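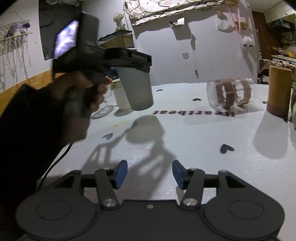 Kitchen check - baking room, Suvadico unit
5 May 2026. Done by Sayaka Uchida, with Toshio Hamada for the ovens. Comments typed up same afternoon, sorry for spelling.

1. Hand wash basin
OK. Soap full, paper towels low. Hot tap slow to run warm, same as last time.

2. Fridge temps
Tall fridge fine. Under-counter one reading high after the custard tarts went in, back down by second look. Log sheet not signed two mornings running. Chiharu to sign when she opens up, not at lunch.

3. Allergens
FAIL. Ground almonds on the shelf above plain flour, bag folded not clipped. Moved during check. Needs own lidded tub and a label. Sesame OK.
Recipe card for the lemon slice still doesnt list milk. Fumiko Imai rewriting it.

4. Ovens
Left oven OK. Right oven door seal split at bottom corner, sponges catching on that side. Use for biscuits only till the Trarnatier fitter has been. Gloves - one pair worn through at the thumb, binned.

5. Mixer
Guard fits, cut-out works. Bowl lift stiff. Old dough behind the hook fitting, clean properly at close, wiping isn't enough.

6. Scales
Checked with the 500 g weight. Big scale fine. Small one 11 g over - do not use for baking powder or yeast. Tag on it.

7. Dry store
Flour off the floor, good. Icing sugar 18 bags, oldest at the back again. Rotate!! One tin of treacle dented on the seam, thrown out. No droppings, traps clear.

8. Floor and exits
Back door partly blocked by Nakajima egg trays. Cleared by Itsuki Ikeda while we stood there. Mat by the sink curling up, trip risk, needs replaceing.

9. First aid and fire
Blue plasters nearly out. Burn gel in date till December. Fire blanket OK, extinguisher tag OK.

Outstanding: 3, 4, 6, mat from 8, plasters. Item 3 before the next bake please, rest when parts come in. Initial each line once done and leave the sheet on the hook by the fridge.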